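Startseite Tests Hardware Netzteile Kühlung Gehäuse Forum Abo

Leise, aber nicht lautlos: Was Lüfterkurven im Kompakt-PC leisten

12/03/2019

47 Kommentare Teilen 112

Wer einen Rechner mit weniger als zehn Litern Volumen baut, verschiebt die Arbeit vom Zusammenstecken auf das Abstimmen. Die Komponenten passen nach etwas Geduld fast immer hinein. Ob das Ergebnis im Alltag brauchbar ist, entscheidet sich danach im UEFI, und zwar in einem Menü, das viele Anwender nach der Erstinstallation nie wieder öffnen: der Lüftersteuerung.

Für diesen Beitrag stand ein Testsystem im Gehäuse Vurnville zur Verfügung, einem Aluminiumgehäuse mit Mini-ITX-Einschub und getrennten Kammern für Prozessor und Grafikkarte. Die Kühlung übernimmt der Filolstead, ein flacher Top-Blow-Kühler mit 4 Heatpipes und einem schlanken 92-mm-Lüfter. Hinzu kommen zwei Gehäuselüfter von Phan im Boden. Das Netzteil ist ein SFX-Modell mit 400 Watt, dessen Lüfter bei geringer Last stillsteht und sich von außen nicht regeln lässt.

Regelgröße und Trägheit

Eine Lüfterkurve ordnet einer Temperatur eine Drehzahl zu. In der Praxis steckt das Problem in der Wahl der Temperatur. Nahezu alle Platinen verwenden ab Werk den Sensor auf dem Prozessor-Die. Dieser reagiert innerhalb von Millisekunden auf Lastspitzen, während sich der Kühlkörper erst über viele Sekunden erwärmt. Öffnet der Anwender einen Browser, springt der Messwert nach oben, der Lüfter folgt, und kurz darauf fallen beide wieder ab. Akustisch ist dieses Auf und Ab störender als eine konstant höhere Drehzahl.

Abhilfe schafft eine Verzögerung, die je nach Hersteller als Smoothing, Step-up-Zeit oder Hysterese bezeichnet wird. Die Begriffe werden leider uneinheitlich verwendet. Eine echte Hysterese definiert zwei Schwellen: Der Lüfter beschleunigt bei der oberen und fällt erst bei der unteren zurück. Eine zeitliche Glättung mittelt dagegen den Messwert über ein Intervall. Beides lässt sich kombinieren. Auf der Testplatine, einer Asach mit B450-Chipsatz, sind getrennte Werte für Anstieg und Abfall möglich. Eingestellt wurden 3 Sekunden für den Anstieg und 9 Sekunden für den Abfall. Die Kerntemperatur liegt damit bei kurzen Lastspitzen etwas höher als mit der Werkseinstellung, bleibt jedoch deutlich unter der Drosselgrenze.

PWM oder Spannung

Vierpolige Lüfter werden über ein PWM-Signal geregelt, dreipolige über die Spannung. Bei der Spannungsregelung ist die Anlaufspannung zu beachten: Ein Lüfter, der bei fünf Volt noch sauber dreht, läuft bei dieser Spannung aus dem Stand unter Umständen nicht an. Die Kurve sollte deshalb nicht bis an den tiefsten stabilen Betriebspunkt geführt werden. PWM-Lüfter sind in dieser Hinsicht weniger kritisch, neigen bei niedrigem Tastverhältnis aber mitunter zu Klickgeräuschen der Motorelektronik. Bei den Phan-Lüftern war das unterhalb von 25 Prozent Tastverhältnis aus kurzer Distanz hörbar, im geschlossenen Gehäuse auf dem Schreibtisch nicht mehr.

Manche Platinen erkennen den Anschlusstyp automatisch und liegen dabei gelegentlich daneben. Dreht ein dreipoliger Lüfter unabhängig von der Kurve stets mit voller Drehzahl, steht der Header meist auf PWM und muss manuell auf DC umgestellt werden.

Die Gehäuselüfter

Bei getrennten Kammern lohnt es sich, die Gehäuselüfter von der Prozessortemperatur zu entkoppeln. Die größte Wärmequelle ist in einem Spiele-PC die Grafikkarte, und deren Temperatur kennt das UEFI in der Regel nicht. Ein externer Fühler am dafür vorgesehenen Zweipol-Anschluss löst das Problem, sofern die Platine einen solchen besitzt. Im Vurnville wurde der Fühler an der Rückseite der Grafikkarte im Luftstrom platziert, ohne Kontakt zur Leiterplatte. So misst er die Kammerluft, die sich träge und damit gut regelbar verhält.

Fehlt der Anschluss, bleibt eine Software unter Windows. Sie hat den Nachteil, dass vor dem Start des Dienstes und nach einem Absturz nur die im UEFI hinterlegte Kurve gilt. Diese sollte daher auch bei Softwaresteuerung konservativ ausgelegt sein. 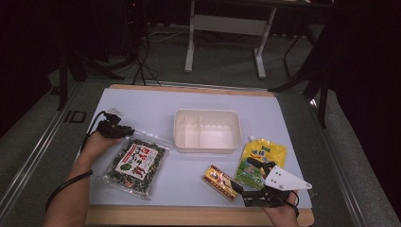
Aus der Leserschaft kam zu diesem Punkt Widerspruch: Eine feste Drehzahl für die Bodenlüfter sei in so kleinen Gehäusen völlig ausreichend, der Fühler bringe nur ein weiteres Kabel in einen ohnehin engen Innenraum, und wer unter Volllast spiele, höre ohnehin die Grafikkarte. Für Systeme mit gleichförmiger Last trifft das zu. Im Testsystem war der Unterschied im Leerlauf dennoch wahrnehmbar - die feste Drehzahl muss sich am ungünstigsten Fall orientieren und liegt den Rest der Zeit zu hoch.

Vorgehen beim Abstimmen

Sinnvoll ist es, zuerst die akustische Obergrenze festzulegen. Dazu werden alle Lüfter einzeln in Schritten von fünf Prozent hochgefahren, bis das Geräusch am Sitzplatz als störend empfunden wird. Auch Resonanzen fallen dabei auf. Im Vurnville brummte der Bodenrahmen in einem schmalen Drehzahlbereich knapp oberhalb der Mitte. Solche Bereiche sollte die Kurve mit einer steilen Flanke durchlaufen.

Danach folgt ein Lasttest bis zur thermischen Sättigung. Bei einem flachen Kühler wie dem Filolstead ist sie nach einer Viertelstunde erreicht, die Gehäuseluft braucht länger. Wer den Test zu früh abbricht, stimmt das System auf Temperaturen ab, die im Betrieb überschritten werden. Abgelesen wird bei geschlossenem Gehäuse und in der endgültigen Aufstellposition. Messwerte aus dem Winter haben zudem nur begrenzte Aussagekraft für den Juli: Jedes Grad mehr Raumtemperatur kommt näherungsweise eins zu eins auf der Komponente an.

Zuletzt sollte das Profil gespeichert und zusätzlich notiert werden. Ein UEFI-Update setzt die Lüftersteuerung bei vielen Platinen auf die Werkseinstellung zurück, und ältere Profile lassen sich danach nicht immer laden. Auf der Asach-Platine ging beim Wechsel auf die aktuelle Version die Zuordnung des externen Fühlers verloren, die übrigen Werte blieben erhalten.

47 Kommentare Teilen 112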